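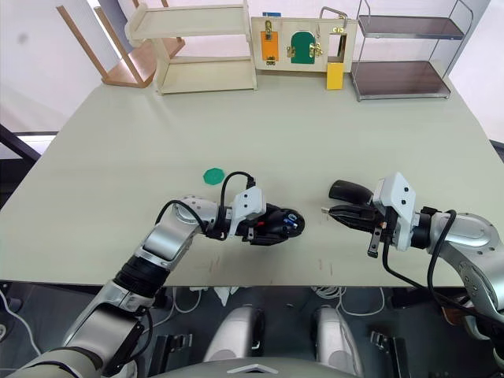
A sage-green Sadham worktable with a flat green octagonal disc on its surface.

Histex and Prodwood Introduce the Sadham Table Collection

ALCANTARA – Histex, a supplier of furniture for schools, workshops and shared offices, today announced the Sadham collection, a new line of large worktables developed with its manufacturing partner, Prodwood. Orders open in September.

The collection consists of 9 tables in three heights. All are offered in a pale sage green, which the company selected after customers asked for a calmer alternative to white and gray. Each table has a straight front edge and a broad, open top suited to shared work, sorting and assembly.

"Our customers use their tables hard, and they keep them for many years," Histex said in a statement. "They asked us for a generous surface in a color that is easy to live with. The Sadham collection was designed with those requests in mind."

Prodwood will produce the tables at its Alcantara plant, which employs 60 people. The two companies expect to deliver more than 3,000 tables in the first year of production. Tables will ship with the legs detached, along with the hardware and printed instructions required for assembly.

Scuffs and light scratches are a normal part of daily use on any work surface. Histex will therefore offer a resurfacing service for the collection, under which a worn top may be exchanged for a refinished one while the customer keeps the existing base. Replacement tops may also be ordered separately.

The Sadham collection will be available through 19 Histex showrooms and by direct order. Color samples may be requested at any showroom before purchase. Schools and public institutions may apply for volume pricing through the Histex contract sales office.

About Histex

Histex supplies tables, seating and storage to schools, workshops and offices. Its headquarters are in Alcantara.

Media inquiries may be directed to the Histex press office.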